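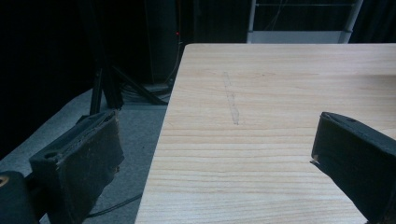
Melina had lived with the table for 46 days before she noticed the mark. It was a thin grey streak, the sort a pencil leaves when it rolls out of your hand. She licked her thumb and rubbed at it, then thought better of it and stopped.

The table had come from Larasati Lumenta, two floors up, who was moving to Orkine to be near her son. She wouldn't take money for it. She wanted it carried down before the weekend and she wanted the chairs kept with it, and that was all she said on the matter.

Melina rang her on the Sunday evening.

"There's a pencil mark on the table," she said.

"Near the far side?"

"Yes."

"That's Dewi's maths," said Larasati. "She was 7. She did her sums straight on to the wood when she ran out of paper. I got most of it off with bread."

"Bread?"

"The soft part. You roll it into a ball."

Melina could hear a kettle at the other end, and a man asking where the cups were kept. Larasati told him the cupboard on the left. Then she told him the other left.

"Do you want me to leave it?" Melina asked.

"It's your table."

"I know. I'm asking, though."

There was a wait. "She's thirty next year," said Larasati. "She doesn't remember doing it. I asked her once and she said it must have been her brother."

After the call Melina fetched the end of the loaf and pulled out a piece from the middle. She rolled it between her palms until it held together. She stood beside the table in her socks, on the grey carpet, and looked along the grain for any other sums — a two, a plus sign — but there was only the streak.

She ate the bread. Then she laid the table for supper, and put her plate at the other end.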